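Give the Tray a Rim and Make It a Different Color

Flurina Wieser
13 January 2023

Most small equipment sold for desks and benches is now black, and most of it is glossy. The cases it ships in are black as well. So are the foam inserts, the pouches, the spare power packs and the drawers people eventually put it all into. My position is that the color of the thing no longer matters very much, and that the color and shape of the place where it is put down matter a great deal. Manufacturers spend their effort on the first and leave the second to the buyer.

Consider how a slim black handheld unit is identified on a bench. The outline is a rectangle with rounded corners, and several other items have the same outline. What remains is surface detail: a button, a port, a lens, a printed mark. When the detail is the same shade as the body it is only readable at certain angles, and the user ends up tilting the item toward the lamp to find out which way up it is.

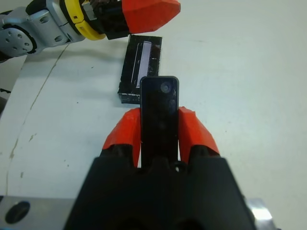

Storage and Handling

A gray disc with a lighter rim, set near one corner, is enough to give an object a top and a front. The second round marking below it, nearly the same black as the surface, does much less. If I were specifying such a part I would ask for the contrast of the first mark on both, and I would accept a small loss of elegance in exchange. A black box lying flat behind a black object offers the eye two dark rectangles and very little else to sort them by.

The usual answer is labeling. I have worked with labels for most of my career and I do not think they solve this. A label on a glossy surface lifts at the corners, and it is normally applied to the face that ends up against the table. Labels also have to be read. A location is recognized without reading, which makes it faster and makes it work for people who did not set up the system.

The store at Gisler held 2,000 small items when I began there, nearly all in open bins. Bins are good for screws. They are poor for anything with a lens, a screen or a polished face, and they conceal absence completely: a bin with one unit missing looks the same as a full one. We moved the handheld items to shallow trays from Drovska, in four sizes, starting in November. The trays were not expensive. The work was in deciding which items deserved one.

Three properties decided whether a tray was used or ignored.

The first was the rim. A raised edge stops an item from sliding when the tray is pulled forward, and it can be found by touch. Trays cut flush into a foam sheet look tidier in the catalog and are worse in every respect I care to measure. The fingers have nothing to follow.

The second was contrast, and specifically contrast between the rim and the recess. A white rim with a dark interior reads as an opening from across the room. The drawback is obvious enough: a black item in a black recess can be hard to tell from an empty recess at a distance. I would prefer a dark rim and a pale floor where the contents are always dark. Suppliers rarely offer it. The Kullolow range did for a time, and I regret not ordering more.

The third was clearance. A recess sized exactly to the item has to be approached exactly straight, and after a week people stop trying and leave the item next to it. A little slack on the long sides costs nothing. Depth should leave the upper part of the item exposed, so that it can be lifted by its sides without a fingernail.
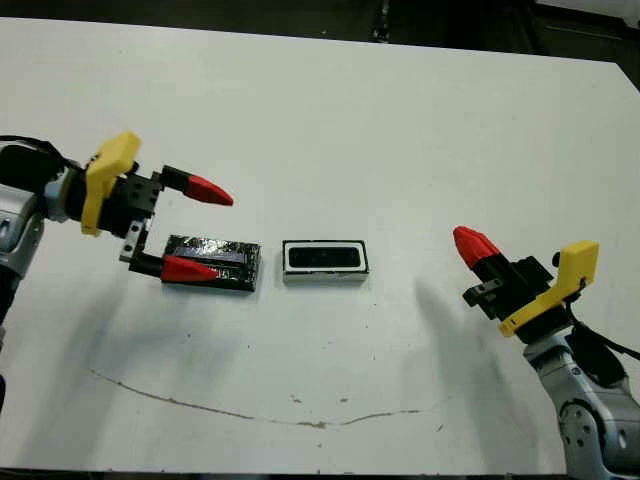

Black block and rimmed tray on a white tabletop.

Wrapped items deserve a separate word. Glossy black tape or film is a common outer layer, and layering it produces edges that are slightly uneven. This is harmless on a shelf. In a fitted recess it is a source of error, as the wrapped dimension differs from the drawing and differs again after the item is rewrapped. Measure the item as it will be stored – wrapping, overlap and all – and take the largest reading of three.

The table is the cheapest part of the arrangement and the part most often chosen badly. A matte white top shows every dark object on it with a clean edge. A colleague at Werilcombe objects that white tops look dirty by noon. They do, and they should be wiped. A dark top holds the same dirt and hides the parts as well. I also dislike gloss on a work surface, for the reflections.

There is a reasonable argument against all of this, namely that fitted trays lock a layout in place and the equipment changes faster than the furniture. I grant it for phones and accessories. For items with a service life of several years I do not, and a tray with a generous recess will usually take the successor model with a strip of felt down one side.

My request to manufacturers is modest. Publish the outside dimensions with the wrapping on, put one pale mark on every face that has an orientation, and sell a rimmed tray as a spare part with its own order number.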